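Wadico bench arm, pre-run inspection with comments
Checked: Jan 19, 2024
Location: Brombridge shared workshop, back bench
Next full check due: May

Marks used are OK, FIX and WATCH. Anything marked FIX means the arm stays unplugged until somebody with a screwdriver feels guilty enough.

POWER AND STOP

Emergency stop reachable from the front of the bench: OK. It used to be behind the arm, so you had to reach past the problem to stop the problem.
Stop button cuts motor power, tested at low speed: OK
Supply cable strain relief: FIX. Currently a zip tie and optimism. Proper gland is in the parts drawer, still in its bag.
Fuse matches the label: OK. The label was changed to match the fuse, but on investigation the fuse was right.
Power strip off the floor: OK

BASE AND JOINTS

Base clamps tight, both sides: OK
Shoulder bolts against paint marks: OK, none have moved.
Elbow play: WATCH. Slight knock when it changes direction. Same knock as last time, and it has been promoted to a known feature.
Wrist cable has slack through full rotation: FIX. Catches on the bracket near the end of travel. Limit set 5 degrees short for now.
Joint limits in software match the tape on the bench: OK, after moving the tape.

GRIPPER

Pivot bolts seated: OK
Link pins, no walking out: OK. One was replaced with a Rekum pin from the spares box, and it fits better than the one that came with the kit.
Plates free of burrs: WATCH. Left side could use another pass with a file. I found this out with my thumb.
Closing force limited: OK. Set to 2 on the Yeoh controller, where the scale goes to something nobody has needed.
Opens when power is lost: FIX. It holds. Fine for the object, less fine for a finger. Manual release instructions to be taped to the bench where they can be read one-handed.

SIMULATION BEFORE HARDWARE

New grasp run in the simulator first: OK
Shell model scale checked against the real thing with calipers: OK. The first import came in 14 times too large, and the arm gamely went for it.
Approach reviewed from close up, at slow playback: OK, see below.
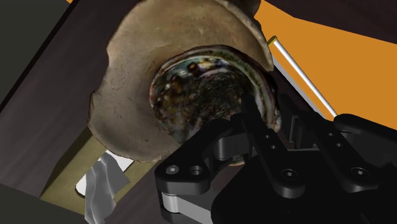 Simulator view, gripper at the abalone shell, center link reaching into the opening.

Comment on the approach: coming in from below puts a link well up inside the shell, and I'd like more clearance at the lip before we try this on the bench. A real shell chips, and the rendered one is very forgiving. Entry speed to be halved for the first hardware runs.
Cloth in the model: WATCH. Simulated cloth behaves better than any rag in this building. Do not trust it as padding.

PEOPLE

Eye protection on the hook: OK. Two of the pairs are scratched to the point of privacy glass — replace.
Long sleeves and lanyards, sign posted: OK
Second person present for first hardware run: required, and they must be looking at the arm. Being on the phone in the same room doesn't count.

RESULT

Simulator use: pass.
Hardware use: not until the three FIX items are closed and initialed on the sheet by the door. Pencil is on a string. Please leave it on the string.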